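On the Care and Drying of Household Bowls
Posted Tuesday, March 3, 2026, by Wubit Kahsay

Readers of this journal will recall that in February I undertook a review of the kitchen, beginning with the pantry shelves and ending with the drawer of tea towels. The present entry concerns the dish rack. I had not planned to write about it separately. The correspondence received after the pantry entry suggested, however, that a number of households are dissatisfied with theirs, and I have therefore set down the practice followed in mine.

For eleven years the household dried its dishes on a folded towel beside the sink. The arrangement was adequate for two persons. It became less so when my mother's bowls arrived from Tamness, as several of them are deep, and a deep bowl placed upside down on a towel holds its moisture for most of the night. One of them developed a stale smell that three washings did not remove. The towel was retired the same week.

The replacement is a plain wire rack without a tray. I considered a two-level model sold by Wiritz, which has a slotted side for cutlery and a small spout for drainage, and I examined it at the shop in Skondulstead on two occasions. It was well made. It was also too tall to stand beneath our cupboard, and the upper level could not be removed without a screwdriver. The single-level rack was purchased instead and has given no cause for regret, apart from one foot that required bending back into place.

The rack is not used over the sink. It stands on a table, on a cloth, where there is room to approach it from more than one side. Waxed or coated cloths are the more practical choice for this purpose, although I confess a preference for a printed cotton one with leaves or flowers, which must be changed more often and looks considerably better. Ours are washed on Saturdays with the towels.

The order of loading is as follows. Bowls are placed first, on their sides, leaning against the wires with the open face turned outward. Cups follow in the spaces that remain. Plates, if there are any, go to the back. Anything heavy is placed low and toward the middle, for a light rack will tip when loaded at one end — a lesson learned with a casserole lid and not repeated.

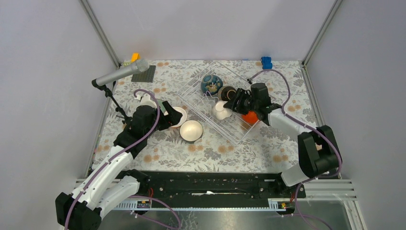 Should bowls be dried upside down or on their sides?
On their sides, if the rack allows it. A tilted bowl drains at the lower rim while air continues to reach the inside. A bowl set fully upside down on a flat surface should be propped at one edge.

The matter of metallic rims deserves a separate word. Bowls with a gilt edge should be washed by hand in lukewarm water with a soft cloth, and they should not be leaned against other dishes while drying. In this household they are set down apart from the rack and dried with a towel. They are never soaked. The gilding on two of my mother's pieces was already worn when they reached us, and I attribute this to a scouring pad once kept at the Tamness house.

Dark glazes present a different difficulty. Our water is hard, and every drop that dries on a brown or black bowl leaves a pale ring. A spoonful of white vinegar in the rinse water has reduced the rings, though it has not eliminated them. My cousin Negash maintains that lemon juice is superior. I have tried it and observed no difference beyond the expense.

The rack itself must also be cleaned. Once a week it is emptied, brushed along the joints with an old toothbrush, rinsed, and left to dry before it is returned to its cloth. The joints collect a gray film that is easily overlooked. Where rust has begun to show at a joint, the rack should be replaced, as the stain will transfer to white cups and is tedious to remove.

Emptying is done in the evening, before the table is wanted for supper. The cups are put away first and the bowls after them, with a sheet of paper towel between any two that are stacked.

The next entry will address the cupboard beneath the sink, which has been postponed twice.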